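Lemma tour finale, did anyone else stay to the end?

tarunyadav84
Okay, I know half the board has moved on to the Astura divorce gossip, but I only got home from Turnarham this morning and I have to gush somewhere (my husband is pretending to be asleep). Lemma did a second encore! She came back out in that big green coat from the Hiltosano video, sat down on the edge of the stage and sang the whole first verse with no band at all. I've been a fan for 12 years and I have never heard a crowd go that quiet.

souad_m
So jealous, Tarun! My sister was up in the balcony and said the same thing. I do think the coat is doing a lot of heavy lifting for her this year though, bless her. I loved the silver outfits from the last tour and I keep hoping she'll bring them back.

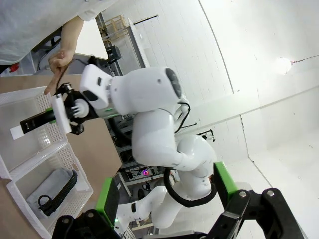

And while I'm here, am I the only one who thought the set was short? We paid good money in November and she dropped two of the older songs. I adore her, I really do, but I'd have traded the dancers for those.

Ji-hoon Yook
Sorry Souad, can't go along with you on the dancers. They were the best part of the night for me and my mom, who came in knowing exactly one song and went home with a T-shirt. Also, it was 10 minutes longer than the spring show, I looked at my parking receipt.

souad_m
Your parking receipt includes the line for the elevator, sweetie.

Tae-yang K
Does anybody know if the rumor about her and the Astura drummer is real? He was standing by the sound desk for most of it.

tarunyadav84
He stands by everybody's sound desk, Tae-yang. I wouldn't read into it. Min-kyu Shin has a longer setlist post over in the tour section if you want to compare nights.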